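Last revised 1/4/25. Applies to glazed and unglazed ceramic and porcelain floor tile with cement grout. Epoxy and furan grouts are outside the scope of this page.

# Removing and Replacing Cement Grout in a Tiled Floor

## Scope

Regrouting corrects joints that are cracked, powdery, stained through, or missing material. It does not correct movement in the floor below. If tiles rock, sound hollow when tapped, or have cracked in a line that crosses several joints, the substrate needs attention first. New grout over a moving substrate will crack along the same lines as the old grout.

The procedure assumes joints between 1/16 inch and 1/2 inch wide. It was written for the Nasr workshop notes by Brahim Bensaid and checked on site by Houda Shawky.

## Tools and materials

- Oscillating multi-tool with a carbide or diamond grout blade
- Manual grout saw for corners and the last inch along walls
- Shop vacuum with a fine-dust filter
- Utility knife
- Rubber grout float
- Margin trowel
- Two buckets
- Hydrophilic grout sponge
- Painter's tape, 1 inch
- Cement grout, sanded or unsanded according to joint width
- Color-matched sealant for changes of plane
- Respirator rated for silica dust, eye protection, gloves, knee pads

## Choosing the grout

Use unsanded grout for joints narrower than 1/8 inch. Use sanded grout for joints 1/8 inch and wider. Sand limits shrinkage in the wider joint, but it can scratch polished stone and some soft glazes. Where a wide joint sits next to a polished surface, test the grout on a spare tile or in a closet corner.

Grout color is judged dry. Mix a spoonful, spread it on cardboard, and leave it overnight before comparing it to the floor. Wet grout is darker than the finished joint, and adding water to the mix lightens the final color unevenly.

## Removing the old grout

1. Vacuum the floor and wipe it with clear water. Let it dry.
2. Tape the baseboards and the edges of any surface that meets the tile.
3. Close interior doors and cover air returns. Grout dust contains crystalline silica.
4. Start in a low-visibility area. Set the multi-tool to a medium speed and lower the blade into the center of the joint.
5. Move the blade along the joint with light pressure. Do not rock it from side to side.
6. Cut to at least two-thirds of the tile thickness. A shallow cut leaves a thin layer of new grout that will flake.
7. Finish corners and wall edges with the manual saw.
8. Scrape residue from the tile edges with the utility knife.
9. Vacuum each joint twice, the second time in the opposite direction.

If the floor has radiant heating, stop at step 4 and find the depth of the cable or mat. Many electric systems are set directly in the mortar bed, and a blade that goes below the tile can damage them. Remove grout by hand in those areas.

Cut all the joints running in one direction, then all the joints running in the other. Working tile by tile leads to missed sections and uneven depth.

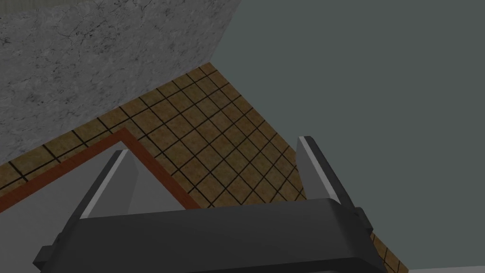 **Should the perimeter joint be grouted along with the rest of the floor?**

Leave it free of grout. The joint where the floor meets a wall, tub, or cabinet is a movement joint and is filled with flexible sealant after the field grout has cured. Hard grout in this position transfers stress to the tile and usually separates from one side.

## Mixing

Pour the measured water into the bucket first, then add powder. Mix by hand with the margin trowel or with a paddle at low speed. High speed pulls air into the mix and produces pinholes.

The correct consistency holds its shape on the trowel and does not run. Let the mix slake for the time printed on the bag, then stir again without adding water or powder. Mix only what can be placed within the working time. Grout that has begun to stiffen is thrown out.

For larger floors, blend the dry contents of all bags before mixing. Bags from different lots can vary in shade.

## Filling the joints

1. In warm or dry rooms, mist the joints lightly. There should be no standing water.
2. Place a small quantity of grout on the tile with the float.
3. Hold the float at a low angle and press grout into the joints with diagonal strokes. Repeat from the opposite diagonal until the joints are packed.
4. Raise the float to a steep angle and scrape off the excess, again on the diagonal. A stroke parallel to the joint digs grout out of it.
5. Clear grout from the perimeter joint with the margin trowel before it hardens.

Work in sections that can be reached without kneeling on fresh joints. Begin at the far wall and finish at the doorway.

## Cleaning the surface

Test a joint with a fingertip. When it no longer takes a print, start washing. Wring the sponge until it does not drip. Make one pass with one face, turn the sponge over, make one pass with the other face, and rinse. Change the water often.

Excess water in the sponge is the main cause of pale, blotchy joints. It draws pigment to the surface and weakens the top layer.

A haze will form as the tile dries. Buff it with a dry microfiber cloth. If haze remains after ten days, use a haze remover approved for the tile. Do not use acid cleaners on marble, limestone, or any other calcareous stone, including adjacent counters and thresholds where splashes may land.

## Curing

Keep foot traffic off the floor for 24 hours. Keep furniture and appliances off it for 3 days. Hold the room near 70 degrees Fahrenheit and keep fans and direct heat away from the floor. Fast drying produces soft joints.

## Perimeter sealant

Vacuum the perimeter joint and confirm that it is dry. Insert backer rod where the joint is deep enough to need it. Tape both sides, apply the sealant in a continuous bead, tool it once, and remove the tape while the bead is still wet.

## Sealing the grout

Most cement grouts benefit from a penetrating sealer. Check the bag, as some polymer-modified products need none. Apply the sealer with a narrow brush or roller bottle, wait for the time on the label, and wipe all residue from the tile. Test a joint with a few drops of water the next day. If the water darkens the grout, apply a second coat.

## Common faults

| Fault | Usual cause | Correction |
|---|---|---|
| Pinholes | Mixed too fast | Fill with fresh grout while joint is new |
| Powdery surface | Too much wash water, fast drying | Remove and replace |
| Hairline crack at wall | Grout in movement joint | Remove, fill with sealant |
| Low joints | Washed too early | Remove to depth, refill |
| Shade varies | Uneven water, mixed lots | Grout colorant after full cure |

Record the grout brand, color, and lot number, and store the note with any leftover tile.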